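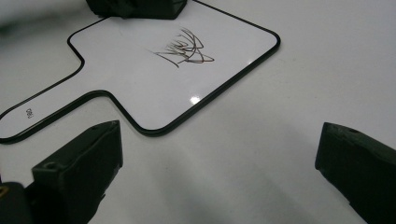 Marks come off if you get them in the first minute, one reply said, and after that you're just pushing grey around the board. Plenty of the written comments went that way. 798 forms back from the Kandport schools, 703 usable once blanks and doubles were out. Most complaints about small hand-held boards were about residue. Lost pens second, a long way back.

3.2 Boards and marks

Paddle-shaped boards, white, glossy writing face, thin black border right round panel and handle (Figure 1). Short marking on the handle, which we left on. Chosen for the shape: kids hold them up by the handle, so the panel gets written on and the handle mostly doesn't, and that gives a clean patch to compare against. Not every school in the survey had this pattern. Some had plain rectangles and we have no results for those.

Marks were free scribble. We tried ruled lines first, in the June pilot, and dropped them. Ruled lines wipe too easily, all one weight, no crossings. A scribble has a dense middle where ink sits on ink and loose tails where it doesn't, and the two behave diferently. Closer to what ends up on a board at the end of a maths lesson, too.

Dark markers only. Colour was noted by eye and we would not lean on it. Dark brown and near-black were hard to tell apart under the room lights, and the thin strokes read redder than the thick ones from what was meant to be the same pen.

Figure 1. Board lying flat on white tabletop. Loose scribble near the upper middle of the writing face, densest at its centre, thinner reddish-brown lines among the dark ones.

3.3 Wiping

Boards flat on the table for all wiping. Held upright they flex at the neck and the pressure goes all over the place. Three wipers: the Marciniak felt block, a folded cotton cloth, dry tissue. One pass per stroke, no scrubbing, no spray. Spray is a seperate question and the Womora coating sheet says not to anyway.

Scored in two parts, the dense area and the tails, each 0 to 4. Zero is no trace from arm's length. Four is no change. Smudge outside the original lines got its own column, as ink that has moved is a different nuisance from ink that stayed put. Boards were retired after 100 cycles. More than 2,000 scored wipes in the full set, all in the Sinent archive with the score sheets.

Glare was a nuisance. Glossy face, overhead light, always a bright spot somewhere on the panel, and a pale smudge under a glare spot can't be scored. Turn the board and score again. Where the two scores disagreed we kept the worse one.

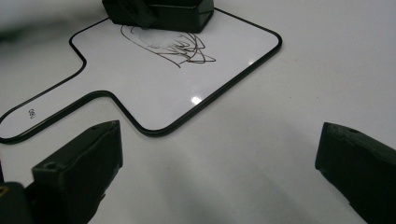

Vol. 14, No. 2, p. 61

Figure 2. Black block at the drawing, at the top edge of the main panel. Greyish traces among the darker strokes, faint pale-grey smudge inside the large arc.

Traces like the ones in Figure 2 score 1 or 2 depending on how far they show. Scorers split most often right there, on grey between dark lines. See 4.1 for agreement.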